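Reducing Food Waste in the Zusdale School Cafeteria

Student project report
Boris Mladenović
24 Aug 2019

1. Background

Zusdale serves one hot lunch a day. Students take a tray, pick a main dish and a side, and get a piece of fruit at the end of the line whether they asked for it or not. Our class was told to choose a problem at school and study it over one term. I chose food waste because the bins by the exit are always full before the second lunch period starts.

Most of what I read before starting said that school food waste is mainly vegetables. I wanted to find out if that was true at our school.

2. Method

The project ran through April. I worked at the tray return during both lunch periods and sorted what came back into four buckets: main dish, side, bread, and fruit. Milk and other drinks were poured out and not weighed. Each bucket was weighed on a kitchen scale borrowed from the Halilović bakery, which can read up to 10 kg.

I also handed out 200 paper surveys in homeroom. They asked what the student threw away that day and why. I got back 100 that were filled in well enough to use.

In the second half of the month the kitchen let me change one thing. The fruit was moved from the end of the line to a separate table, and students could take it or leave it.

3. Results

Fruit was the heaviest bucket in the first half. A lot of it had not been bitten at all. Sides came next, and bread was the lightest. On the worst day I counted some 740 grams of whole rolls, but that was a day with soup, and the rolls were hard.

After the fruit was moved, the fruit bucket was lighter on every day I weighed it. The other buckets stayed close to what they were before. The kitchen also had fruit left over, and it was put out again the next day if it was still good.

The survey answers for fruit were mostly about time and not taste. Students wrote that they had to get to class, that an orange takes too long to peel, or that they were already full. For sides the most common answer was that the food was cold.
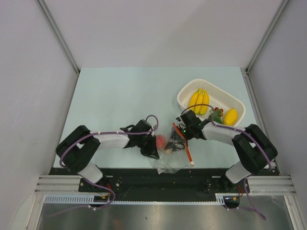

4. Problems

The menu was not the same in both halves of the month, so the two halves can't be compared exactly. There was a field trip in the second half and one grade was away. I tried to leave that day out, but I had already mixed the numbers into my sheet and had to go back to the paper notes. I also missed two second lunch periods because of a math test.

Some students knew what I was doing and may have finished more of their food when they saw me.

5. What I would do next

I would weigh for a full term and keep the menu cycle the same. I would also like to try cutting the oranges into quarters, which the kitchen said it could do if someone helped in the morning. The survey should have a question about which lunch period the student has.

The fruit table is still in use. The weighing sheets are in the blue folder in the science room.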